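How to Set Up a Small Grab-and-Go Snack Table
By Lemlem Alemneh
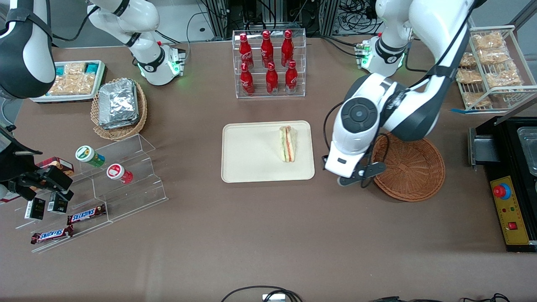

A brown tabletop with stepped stand, bottle rack, baskets and trays. The single sandwich gets the middle.

A snack table for a break room or a front counter does not need much space. One ordinary table will hold drinks, sandwiches, candy and a few bagged items if you use stands and baskets to keep them apart. These are the steps we follow at Lencho, where the table serves some 200 people over the course of a morning.

What you need

One clear acrylic stepped stand
One bottle rack
2 round wicker baskets
One large tray and one small rectangular tray
One wire rack
Painter's tape and a marker
A damp cloth and a dry one

Step 1. Clear and wipe the table

Take everything off, including the stands. Wipe the table with the damp cloth and dry it. Wipe the acrylic pieces separately with a soft cloth. Paper towels will scratch them over time.

Step 2. Put the bottles at the back

Set the bottle rack at the back, in the center. Bottles are the tallest items and they hide whatever is behind them. Two rows of three is enough for a table this size. Turn the labels to the front. Keep the spare bottles in the fridge and refill when the front row is gone.

Step 3. Place the stepped stand

The stand goes in front and to one side of the bottles. Cups go on the upper step. Candy bars and small boxes go on the lower steps, where people can read the wrappers. Lay bars flat with the name facing up. If you stand them on edge they fall over when someone takes the one next to them.

Don't fill every step at the start. Leave a gap between products so a hand can get in.

Step 4. Fill the large tray

Packaged sandwiches and wrapped snacks share the large tray, in a back corner. Put the earliest dates on top. Check the dates again at 11 a.m. if the table stays out through lunch.

Step 5. Set out the baskets

Use one basket for foil packs. Stack them flat. Keep the second basket empty until the rest of the table is done, then use it for whatever you have too much of. Ours usually ends up with fruit.

Step 6. Bagged bread and pastries

These go in the wire rack in the other back corner. Bags slide on bare wire, so put the heavier ones at the bottom. A strip of tape along the front edge gives you a place to write the price or the date. Change the tape when you change the stock.

Step 7. The display sandwich

Cut one sandwich into triangles and stand one piece upright on the small tray in the center, with the filling facing out. This one is for show. Replace it after 2 hours and do not sell it.

Restocking

Tiruwork Worku does our restocking and works from the back of the table to the front. Bottles first, then the corners, then the stepped stand. Move older items forward before you add new ones. Write down what you added on the stock sheet.

Questions about the stock sheet go to Sosina Adugna in room 206.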